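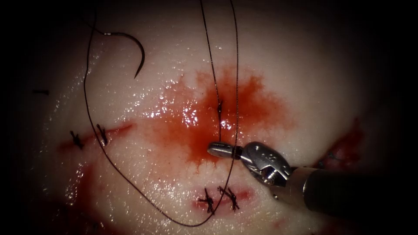
E. Leckie, bench notebook, May, started 4:10 p.m.

Knot pulls, continued. The Gukstead braid is still winning and I still don't like it. It squeaks going through the fingers and holds every bend it was given on the spool, so half of tying it is arguing with it. But three throws, square, ends left long, and it sat there on the tensile rig while I drank most of a coffee. Best pull of the batch was specimen 84, which broke in the middle of the strand like a sample in a textbook.

The Kinnear monofilament is lovely to handle and lets go like a bad handshake. Three throws slipped. Four slipped, later. I've gone to five with the first one doubled and will see, though by then the knot is a small vegetable.

Soak times: the log says 8 hours in saline. The log also says "overnight" in someone else's pen. These are different numbers, at least where I sleep. Treating everything before specimen 60 as suspect until I find out whose pen.

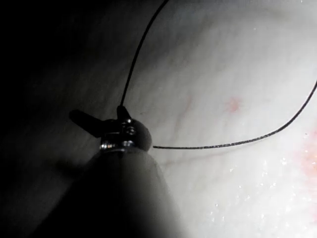
Hinge and pivot screw, close up.

Rig notes. The Stelgate load cell drifts up to 3 percent if the door to the corridor is propped open. Door now has a sign. Sign now has a reply on it.

Re-zero before each batch and write the zero down — in the zero column, please, which is the one headed ZERO.

Spools from Iltport came in with lot 281 on the box and nothing on the spools themselves. Marked the flanges in green. If you take one, put it back green side out.

Still to do: five-throw Kinnear, dry and soaked. New jaw pads for the lower grip, the old ones are polished smooth. Ask about the pen.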